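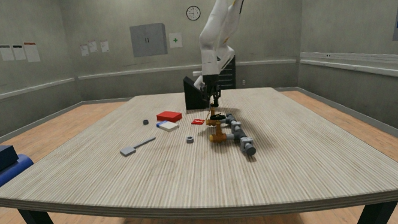 3. Setting up the Dundeck under-sink filter

Okay, so you've read sections 1 and 2, you've found your shutoff, and you're ready to get going. I put the first Dundeck together on my kitchen floor and I regretted it by step 4, so please do the bench part somewhere you can stand up straight. A big table with a light top is great - one with narrow beige and cream stripes and a good thick front edge will do nicely, and a plank floor on either side is easy to mop if you spill. Give yourself 30 minutes for the bench part and the same again under the sink.

What you need on the table

The filter head and the clear bowl
One cartridge (still in its wrapper, leave it alone for now)
The Flukon fitting kit, in the small bag
An adjustable wrench, an old towel, a bucket
A flashlight, unless your cabinet is a lot brighter than mine

3.1 Bench assembly

1. Wash your hands, then rinse the bowl with plain water. No soap! It hangs around in there for weeks and your coffee will taste like dish liquid.

2. Find the big black O-ring and rub a little of the silicone grease on it. A little means a pea. Press it down into the groove on the bowl with your fingertips and go all the way around twice.

3. Unwrap the cartridge and push it up into the head until you feel it seat. The end with the arrow goes up. I've put it in upside down and the filter will let you do it, which I think is pretty rude.

4. Spin the bowl on by hand. When it stops, give it a quarter turn with the plastic key that came in the box, and no more.

CAUTION: Don't use the adjustable wrench on the bowl. It's plastic and it cracks, and you may not see the crack until the water is on.

5. Wrap the two threaded ports with tape, clockwise, four turns each. Set the head aside on the towel.

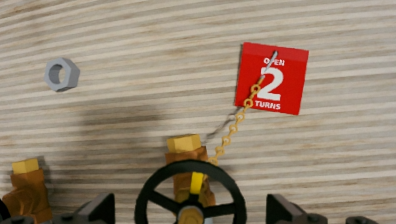

3.2 Getting the fittings ready

The Flukon kit goes together in a set order and it helps to put everything down on the table before you touch a wrench. Spread the parts out well apart from each other. Hex nuts love to wander off, so put yours by itself with clear space on every side, like the gray one up there, and keep brass and copper-colored valve bodies in their own spot. A bright red tag on a chain is easy to find among all that, so if your valve has one, hang on to it - I like it on the cold line shutoff.

1. Slide the nut onto the tube first, threads facing the cut end. Then the sleeve.

2. Push the tube into the valve body until it bottoms out, and run the nut up by hand. If it fights you, back it off and start over. It should spin easily for the first few turns.

3. Hold the valve body with one wrench and tighten the nut with the other, one full turn past hand tight.

Note: If you bought the Volititz adapter (part 349), it goes between the shutoff and the valve body. Skip it if your threads already match.

3.3 First flush

1. Put the bucket under the outlet tube and open the cold water slowly. You'll hear some spitting and hissing. Fine.

2. Let it run for 10 minutes. The water will look gray at first from the carbon dust, so don't drink it. Houseplants don't mind.

3. Shut it off, dry every joint with the towel, open it up again and feel around each nut with a dry finger. A damp one gets another eighth of a turn.

4. Write today's date on the sticker, and put it on the cabinet door where you'll see it. The cartridge is good for 2,000 gallons. At my house I change mine every September and call it done.

If it still drips after two tries, go to section 5.

Last updated 01/03/2021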